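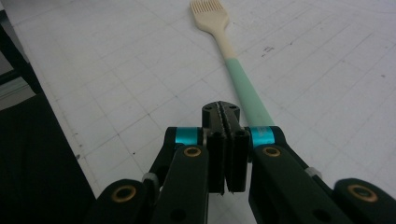 Gandulwood Automation Workshop
Bench notebook, May. Entry opened 9:40 a.m.

Subject: Ferwood Iturra hand-held gripper kit, two-hand version, on evaluation loan

Purpose of entry

The kit is on loan from Ferwood for 16 days. The workshop is to recommend purchase, extension of the loan, or return. This entry covers setup and the first working session. The bench comparison with our present leader arms will be entered separately.

The quoted price is $1,157 per hand, with cables and calibration sheets included. The recording software, Clekow, is licensed by the seat and was quoted on a different form. Purchasing has both documents.

Setup

Both hands were recognized by Clekow on the second attempt. On the first attempt the left hand was listed twice and the right was missing; restarting the program cleared the fault. The manual does not mention it. Ferwood should be asked whether a fixed port assignment is available.

Calibration took longer than the quick-start card suggests. The card has the operator close each hand fully, open it fully, and hold for a count. The hold is too short for the software to register unless the operator waits for the tone, and the tone is easy to miss with the shop fans running. 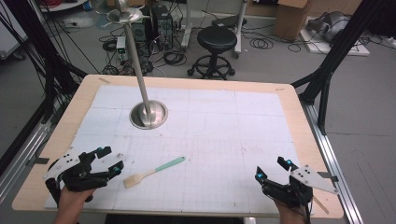

Tracking was the point on which our earlier review of single-hand kits had turned, and it received the most time. Clekow reports a confidence value for each hand and flags any interval in which that value drops. Drops were most frequent when one wrist crossed over the other. The white plates with the black dots are fixed at an angle, one on each gripper, the right-hand one angling out to the right, and with a small item such as the green-handled brush lying between the grippers there is good reason to keep both plates turned outward. Operators should be told this before they record. The present instruction sheet is silent on the matter.

Task used

One brush, passed and repositioned between the two hands. Chosen for its long, narrow handle, a shape that our current arms handle poorly. Operators were asked to work at a natural pace and to call out any grasp they considered unsatisfactory.

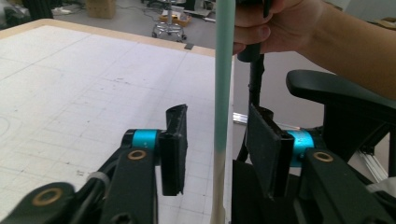
Observations on handling

Finger travel is smooth, and the opening is generous for household items. Grip fatigue was reported by both operators by late morning, mainly at the base of the thumb — the strap should be adjusted before the next block and the change noted here.

The pads hold a rounded handle securely when the grasp is square. With an off-angle grasp the handle tends to roll before it settles. Ferwood lists a softer pad as an option; a set should be requested within the loan period.

Approach angle matters more than expected when the second hand comes in from above.

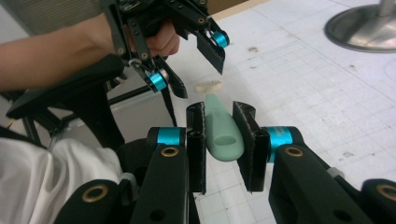 Operators differed on this. One preferred to bring the upper hand down nearly vertical and close late; the other came in low and found that the linkages of the two hands competed for the same space. The vertical approach has been adopted for the remaining recordings so that the set is consistent.

Recording target

The target for the loan period is 400 episodes, of which 160 are to use this task. Episodes with a tracking flag are to be kept and marked, as the comparison will need them.

Open items

Port assignment: query to Ferwood.
Softer pads: request one set.
Clekow export: confirm that both hands share one clock in the exported file.
Calibration card: add our own note about the tone and tape it inside the case lid.
Cable length on the right hand: acceptable seated, to be checked standing.

Entry closed 4:15 p.m. Hands returned to the case and the case placed on the lower shelf of the equipment cabinet.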